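4 min read

Good morning, friends! A few of you asked how our memory cell is getting on since we moved it to the new bench, and I promised Érica Fagundes I would write it all down while I still remember it. So get your coffee, this will be a long one.

For anyone new, the cell has one job. A desktop tower goes on the slatted bench, lying on its side with the panel off, and the arm puts the memory in. One arm, two fingers, one very patient operator (me). We call the cell Belen, after the street our first workshop was on, and the name has stuck through two moves and a flood.

First thing, the bench. I love an aluminum slat bench, you can bolt anything anywhere, but you can also bolt anything slightly wrong anywhere. After the move I spent a whole evening with a dial indicator and found the left side sitting 3 mm low. Three! I had been blaming the arm for a week. Sorry, arm.

So, lesson one: level the bench before you touch a single taught point. I know it's boring. I re-taught 6 points before I thought to check the feet, and then I had to teach every one of them again.

Next, the fingers. The pads had gone shiny, and a shiny pad lets a memory module tip while you're carrying it. You don't notice at the pick. You notice down at the slot, when one end goes in and the other end is thinking about it. I wipe the pads with alcohol at the start of every shift now, and I swap them the moment they look polished.

We bought our last pads from Husley and they have been lovely, a bit softer than the old ones. Softer means you have to bring the grip force down a touch or they bulge around the edge of the board. I went down in tiny steps with a scrap module until it stopped squirming, then came back up one step and left it alone.

Now the part I really wanted to tell you about, the approach. Our old program came straight down over the slots from the parking position, fast, because it looked great when visitors came by. Érica watched it once and asked me, very kindly, what would happen if somebody left a cable standing up in there. Well. She was right, of course.
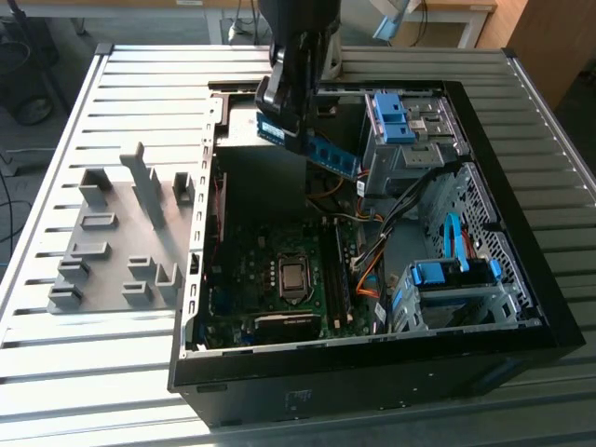

The new program stops high over the board with the module already in the fingers, and it waits there until I press the button. Only then does it turn the module square to the slots and start down. It costs us a moment on every tower and I don't miss that moment one bit.

While it waits, I check the cables. The SATA ones are the worst, they have a curl in them and they will spring back wherever they please. I used to tape them down, but tape leaves glue and glue collects dust, so these days I tuck them toward the drive bays and give them a second to see if they stay put.

The last stretch down is the slow one, with the force limit on. If the arm feels more push than it should before it reaches depth, it backs off and asks for me. I was tempted to raise the limit when it kept stopping – please don't do that! On our cell the stops were nearly always a latch I had left half closed. Open the latches all the way, every time, and run your finger over them to be sure.

Somebody asked about static, and yes, the bench is grounded, the fingers are grounded, and I wear the strap. I test the bench connection once a week with the meter. After the move the ground lead was only finger tight on its stud, and I would never have found that by looking at it.

A word about the fixture plate too. It's printed, and printed plates creep a little if you crank the screws down hard. Snug is plenty. I drew a pencil line on the slats at one corner, so if the plate ever shifts I can see it before the arm finds out for me.

Pană wrote asking how often I check the taught points. Every 30 towers, or right away if anybody leans on the bench (we all lean on the bench, let's not pretend). I keep the numbers in a paper notebook with a pen on a string. We passed tower 702 in that notebook last week and I drew a small star next to it.

Still on my list: a better home for the arm cable, which rubs at the elbow when it reaches for the far corner, and a new button, because the old one sticks when my hands are cold. Garham has a nice big green one that I've been looking at for far too long.

That's all from me tonight. If you run a cell like ours and you've found a good way to keep those SATA cables down, please write to me, I'd love to hear it!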